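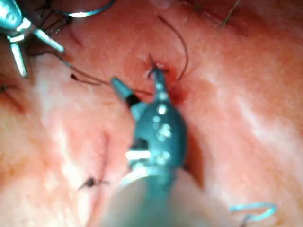 I've been going on about stitches for most of my working life, so it's a real pleasure to tell you that my book about them is finally coming out in November! It's called Eltiver, it's published by Pikeck, and it's all about sewing soft tissue, from the first bite of the needle to the last snip. Most books on the subject give you tidy line drawings on flat white paper, and soft tissue is never flat or white. It's wet and shiny and lies in folds, and when the tips press in, the surface puckers around them and you get a bit of redness and a trace of blood. Then there's the thread, one long dark line slanting across to the puncture, with finer strands going off all round it. Learning to read all that is half the job, and it's where I start in chapter one.

I'm Poppy Kettle, and I teach suturing at Birkett, our training rooms above the old post office. I started keeping notes for my own trainees on the backs of handouts, then in a ring binder, then in a second ring binder when the first one burst on the stairs. Jytte Hjaltadóttir at Pikeck asked to borrow them over a weekend and rang me on the Wednesday to ask if I'd thought about making a book. I hadn't, but I said yes before she'd finished the sentence.

What's in it? 470 pages, with big photographs and short captions, and a spiral binding so it stays open on the bench while you've got both hands busy (I fought hard for that binding). There are long chapters on thread tension and on where to put the needle in, and a shorter one on knots that I rewrote more times than I'd like to admit. There's also a whole section on puckering. A little gathering at the puncture is one thing and a tight bunched-up line is quite another, and trainees often ask me where one turns into the other, so I've tried to answer them properly.

Radwa Metwally read every page as a surgeon and sent the lot back covered in green ink. She tells me it's "the book I wanted in my second year, when I was pulling everything far too tight." Clive Tunstall did the layout and the index. If you look up "thread, losing sight of", you'll find he has a sense of humour.

We're printing 1000 copies to begin with. Eltiver comes on its own or with a set of 5 practice cards, which you can prop up beside your work. The cards cover single stitches, running stitches, corners, deep folds and tying off in a tight spot. Birkett trainees will get theirs at the front desk, so please don't order one as well!

There's a launch evening at Banda, the café across the road from us, starting at half past six. Signe Engebretsen will be talking about how she teaches thread handling to complete beginners, I'll be doing a bit of stitching at the bar end, and there'll be soup. Anybody who teaches, learns or is just curious is very welcome. Do tell us if you're coming so that Banda knows how much bread to get in.

Review copies, page samples and interviews: please ask for Jytte Hjaltadóttir at Pikeck, extension 2822. I'm happy to talk to anyone who'd like to know more, though mornings are best, as I'm teaching from lunchtime onwards.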